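3. Setting and furnishing of the work rooms

3.1 The rooms before use

The study was carried out in rooms that had been fitted out for shared use by the Folen centre. 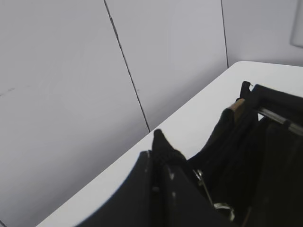 The choice of rooms was made with the centre's management in September, before any staff were asked to take part. Three conditions were set. The room had to be in ordinary daily use, it had to hold at least one fixed or semi-fixed table against a wall, and it had to be cleaned by the same contractor under the same terms as the rest of the building. Rooms used for storage only were left out, as were those on the ground floor, where the flooring was being replaced.

Figure 1. Table and wall panels in one of the rooms. The joints between panels show as thin dark seams, and a faint dark smudge can be made out on the panel to the left.

The walls in these rooms are finished in light grey panels, of the kind visible in Figure 1. Panels were preferred to paint when the building was refitted, on the grounds that a single panel can be taken down and replaced without closing the room. The centre's records show that this has seldom been done. Marks on the panels are normally treated in place, and a panel is changed only when it has cracked or come away from its fixing. The cleaning contractor, Antwi, keeps a separate sheet for wall marks, and we were given access to these sheets for the whole period of the study.

3.2 Tables

The tables are white and are set with the long edge to the wall. In Figure 1 the back edge of the table runs along the foot of the visible panels, and the far right corner is rounded. Rounded corners were asked for by the centre after complaints about the earlier tables, which had square corners and stood closer to the door. The present tables were supplied under the Plusport contract and are wiped down at the end of each working day.

A white surface has clear benefits in a study of this kind. Crumbs, rings left by cups and pen marks are easily seen against it, and the person checking the room does not need special lighting. It also has a drawback. Staff told us that they wiped the white tables more often than the darker ones in the corridor, simply on account of how they looked, and the amount of wiping cannot therefore be taken as a plain measure of how much a table had been used. We return to this point in Section 5.

3.3 Recording of marks

Each room was checked by two members of the study team, working separately and without sight of each other's sheets. A mark was entered if it could be seen from a standing position at a distance of 30 centimetres or more. Marks were sorted by place (table, wall, floor) and by form (spot, streak, ring, scratch). The smudge in Figure 1 would be entered as wall, streak. No attempt was made to establish the cause of a mark from its appearance alone - an earlier survey by Gastora had done so, and its results proved hard to repeat.

Where the two sheets differed, the room was visited again within 10 working days and the entry was either confirmed or struck out. Faint marks on the grey panels gave rise to most of these differences. Their visibility depends a good deal on the light, and the tone of a panel may itself vary from top to bottom, so that a slight smudge is easily passed over. Marks on the tables were seldom in dispute.

The full set of sheets contains 2,000 entries. Entries for floors are reported separately and are not considered further in this section.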